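Which fingers for small wrapped snacks, and is the wrist camera worth keeping?
Asked 10/18/18 in Arms and Grippers

I have a small servo arm with two hard plastic fingers. My task is to pick chocolate bars from a wooden table and put them in a tray. With the straight fingers I got 58 good picks in one evening, but the bar often turns when the fingers close. I also have a softer pair from Prandau. They hold better, but they open less, and then the approach must be very exact. The camera sits on the wrist and I think its focus is not good for near things. Which pair should I use, and should I move the camera?

Answer 1
Take the soft ones. Hard plastic on shiny wrapper always slips.

Answer 2 (accepted)
I have compared both kinds on a similar arm in our workshop in Sodosberg, so I can tell you what I found. I would keep the hard fingers and glue a thin rubber strip on the inside of the tips, 12 mm long. The opening stays wide and the turning became much less for me. Close slowly, in 4 steps, and read the servo load after each step.

For the camera, please do not move it before you check the focus ring. Mine was set for far away. 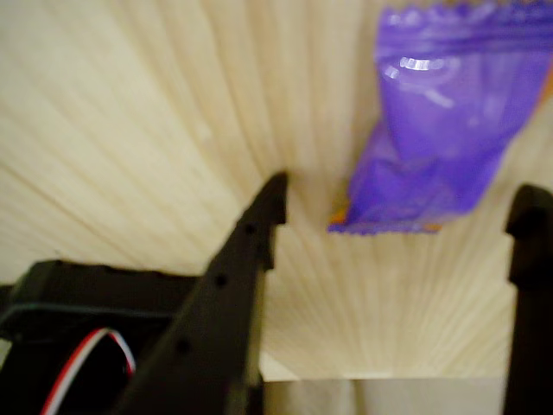
If the tips and the bar are both soft in the view, turn the ring a little and try again. Also watch the shine on the wrapper, it confused my detection more than the blur did. I put a sheet of paper before the lamp and it was better.

Answer 3
Does the Pravby controller give servo load? The old one I have does not. Then the slow closing will not help you so much.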